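Skinus Awards

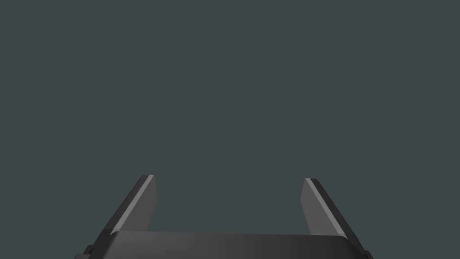 The Skinus Awards are annual television honors presented in Mumbridge by the Clavenow Guild of Broadcasters. Prizes are given in 19 categories, covering drama, comedy, and technical work. Members vote by mail in two rounds, and a tied category is shared. The 2021 ceremony, held on March 2, 2021, drew 214 entries and ran 168 minutes. It was the last staged at the Murthy Theater. Juried prizes are announced separately.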